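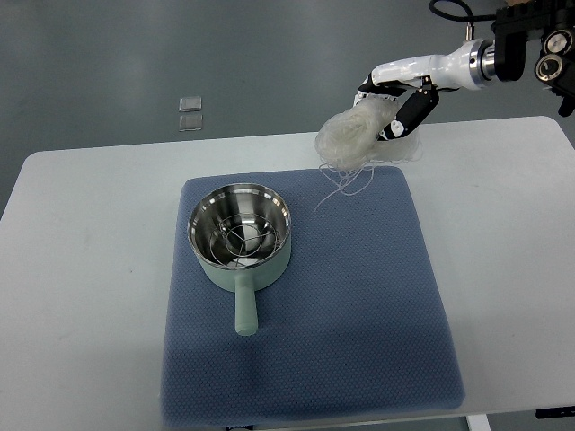

Summary of the period

The Elldale student robotics club used this grant period to get its kitchen-task project from planning into regular bench work. The project asks students to program an arm and a multi-fingered hand to pick up dried noodles and bring them to a saucepan. Nataša Vasić supervises the club. Renato Galang runs the bench sessions, and Precious Macaraeg keeps the trial log.

The club has 23 members this term, up from 9 when we applied. All of them have completed the safety briefing and have run the arm at least once with a supervisor present.

Work completed

Students logged 232 trials against a target of 300. We lost time in July while the hand was away at Cedport for a replacement cable, and the remaining trials have moved to the next period. Noodles were chosen over the wooden blocks in our original proposal after Janelle Manalastas's group found that the blocks had become too easy. A noodle bundle has no fixed shape, sheds strands, and gets crushed if the fingers close too far. The students now record three things for each trial: whether the bundle was picked up, whether it was released in the right spot, and how many strands had to be cleared by hand afterward.

The grip settings took up most of the term. The first version closed all the fingers at the same speed and often squeezed the bundle out sideways. The current version brings the thumb in last and stops at a lower force. Students wrote this change themselves after going through the log.
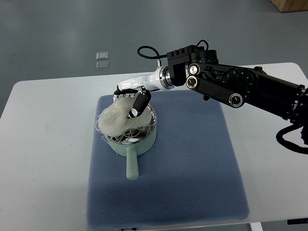 Bundle held over the saucepan, with stray strands over the rim and in the pan.

Stray strands are still the main problem. They catch on the rim and pull the bundle off center as the hand moves. One group wants to approach from higher up, and another wants to change the release angle. Both will be tested on the same batch of noodles.

Every trial starts from the same layout, with the pan on the left half of the mat and the noodles to the right of it. Before this was agreed, results from different groups could not be compared.
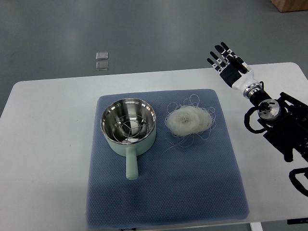 Rowena Baluyot has written the layout up as a one-page setup sheet, and new members can now prepare the table without help.

Spending and next period

Spending is within the approved budget. The largest cost was the cable repair. We request permission to move the unused travel money to spare finger parts, as the Estrella meet was held online this year.

Next period we will finish the remaining trials, test the two approach methods, and enter the project in the Lonudel student showcase. The complete trial log will be attached to the final report.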